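Search the community
Search

Noise from the fridge after moving to a new flat

posted by marisol_k, Trengate

Hello to all. In August I moved to a flat in Trengate and brought my old fridge. It is a Nistlow and it is 14 years old. In the old place it was silent, but now it makes a low hum every night and I can hear it from the bed. It still cools well. Is it dangerous, or can I wait? A new one costs 1,025 and I prefer not to pay this now.

3 shares

tealeaf46

Mine did the same. Buy a new one.

pavel_conamness

I would not buy anything yet. When a fridge is moved, very often it does not stand level anymore. Put a small level on the top and turn the front feet until it is straight. Then look behind it. If the back touches the wall, the wall makes the hum much louder. Leave a space as wide as your hand.

Also check the tray under the compressor, if your model has one. In mine the tray was loose and I fixed it with a piece of felt. Please unplug the fridge before you put your hand there.

If the hum is still there after one week, call a repair person and ask the price of the visit first.

2 comments

marisol_k

Thank you Pavel, the left foot was too short! Now it is much better, I only hear it a little at 3 a.m. 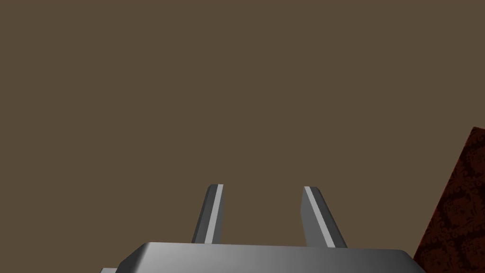 Gripper with two gray fingers, computer render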